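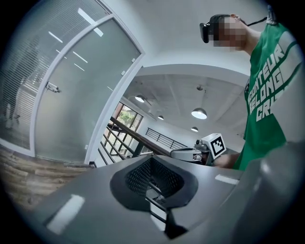

Photo: posted by kestrel_loop

Thread: Marker pose vs. headset pose on two-handed gripper takes
11 replies

kestrel_loop
We're rebuilding the tracking side of our demo pipeline and I'd like opinions before I commit to something. Setup is two hand-held grippers, each with its own camera. There's a fiducial on a white cube next to the camera module, and the operator has a head-mounted unit on as well. What I need out the other end is the relative pose of the two grippers, per frame, good enough to train on.

Right now I run visual-inertial odometry on each gripper separately and line them up afterward using the markers whenever one camera catches the other gripper's cube. It works on most takes. On the bad ones the two tracks slide apart in the middle and then snap back when the marker shows up again, and the policy learns the snap.

Tooling is Melel for sync and calibration, then our own scripts.

pid_and_go
How often do you get a marker detection? If it's a few frames at the start and a few at the end, you don't have alignment. You have two guesses with a straight line between them.

kestrel_loop
Depends on the task. Folding, almost constant. Anything where the hands work side by side, close to nothing for long stretches. Worst case was 9 seconds with no detection.

grayscale_ops
9 seconds of free-running VIO indoors shouldn't be that bad unless the features are poor. Look at what's behind your operator. That frosted glass door has ceiling lights reflecting in it, and the reflections move when the camera moves, just not the way a point on the door would. Your front end will happily track those streaks. I'd mask the door before touching anything else.

Same for the blinds. Repeating slats are a gift to bad matches.

kestrel_loop
I hadn't thought about the door. Outlier rejection should be dropping those, though?

grayscale_ops
Some of them. It drops points that disagree with the majority. Put the camera close to a blank wall and the majority can be the reflections.

tinbox
Disagree with masking. You'll be redrawing masks every time you change rooms, and then you have a dataset where half the takes were processed differently from the other half. Fix the estimator. Do one joint optimization over both grippers and the headset, with the marker detections as factors, and stop aligning after the fact. The snap goes away because there's nothing to snap. The correction gets spread back over the gap.

pid_and_go
Spreading it back over the gap is only right if the drift was smooth. If it came from one bad moment you've now put the error in 9 seconds of data when it belonged in half of one.

tinbox
That's what robust losses are for. And you still end up with covariance on every pose, so you can throw out frames you don't trust. With post-hoc alignment you can't tell the good frames from the bad ones.

melba_roast
We went through this with Nonik last November. Joint solve, headset in the loop. Two things that cost us time:

1. Clock offset. Headset timestamps were off from the gripper cameras by a few milliseconds and the offset changed between sessions. Estimate it as a variable. Don't calibrate it once and leave it.

2. Fisheye model. Markers near the border of a wide lens come out with a pose that looks fine and isn't. We down-weight anything past a set radius. If your lens shows a dark circle around the border like the one in the photo, don't trust corners out there unless you've calibrated that far out. Most people wave the board through the middle and call it done.

kestrel_loop
Guilty on the calibration board. Will redo it.

What's your solve time on the joint version?

melba_roast
3,000 frames takes a bit longer than the take itself on a desktop. Fine for overnight. We didn't try to run it live.

zoff_by_one
Has anyone used the Zoltero tracker for this? It claims multi-device out of the box.

tinbox
Tried it. Good on one device. With two it runs them separately and merges maps at the end, so it's the same approach kestrel already has with a nicer viewer. The Ziółkowski fork does a proper shared map but it hasn't been updated in a while and I had to patch the build.

kestrel_loop
OK, plan for now. Recalibrate with the board pushed out to the edges. Rerun 3 of the bad takes with the door masked, only as a test, to see if grayscale_ops is right about the reflections. Then try the joint solve on the same takes, unmasked, with the time offset as a variable. If the joint solve handles the door by itself I'll drop the masks.

pid_and_go
Please also log the time since last marker detection on every frame. It's one column and you can filter on it at training time without rerunning anything.

grayscale_ops
Seconding the column. I'd still bet on the door — post the drift plots either way.

kestrel_loop
Will do. Column is already in.

18 likes · 4 shares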